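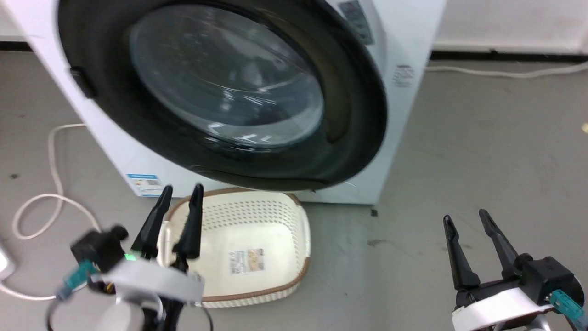
Household Manipulation Project – progress report to the Hellitz Fund
Period to the end of June
Prepared by Jolanta Zalewska, with contributions from Idrisa Mrema and Nasrin Soltani

1. Open day

The main event of the period was the open day at the Plastham site, held in June as agreed in the work plan. Demonstrations ran from 10 in the morning until 4 in the afternoon, and 418 visitors signed in. The Fund was represented by Gordon Gill, who attended the morning session and asked for the notes on laundry handling that form the larger part of this report.

The laundry station used a front-loading machine and a plastic basket placed on the floor at its foot. The two-arm system worked on three tasks: opening the door, moving garments from drum to basket, and closing the door again. Each demonstration was started by an operator and then ran without input unless a stop was called.

2. Results at the laundry station

The team logged 588 transfer attempts during the day, of which 430 ended with the garment fully inside the basket. Most of the remainder were sleeves or trouser legs left hanging over the rim. The planner at present treats a garment as delivered once the fingers open, and takes no account of what is still outside. Idrisa Mrema is adding a check after release, with a second grasp where fabric is found over the edge.

Door closing was reliable. Door opening was less so, and on several runs the fingertips slipped before the latch gave way. Longer fingertip pads from Poirier have been ordered and will be fitted when they arrive.

Glossy surfaces remain a difficulty for the depth estimate. Reflections on a dark door and its glass move as the head moves, and the estimate of the door plane shifts with them. At Plastham the overhead lights were left on for the comfort of visitors, so conditions were harder than in our own laboratory. Nasrin Soltani has compared the recordings with earlier laboratory runs and proposes fitting the door plane from the rim and the front panel only, ignoring the glass. A first version is under test.

3. Visitor questions

Questions were mainly about speed and about what happens when a person reaches into the working area. The system stops when a hand enters the zone in front of the machine. This was shown twice in each session. Two visitors from Flumier asked about stacked machines – at present the arms cannot reach an upper door, and no work on this is planned under the current grant.

4. Spending

Transport, insurance and floor protection for the open day came to 3000 pounds, within the sum set aside. The fingertip pads will be charged to the equipment line.

5. Next period

– Complete the release check and repeat the transfer trials with the same garments.
– Fit the new pads and measure door opening again.
– Report on the revised door plane method.
– Agree with Sheldon Gill at Plastham whether the station can be used again in the autumn.

No change to the end date is requested. The full trial log is available to the Fund on request.

This site uses cookies to remember your settings and to measure visits. Accept all | Manage cookies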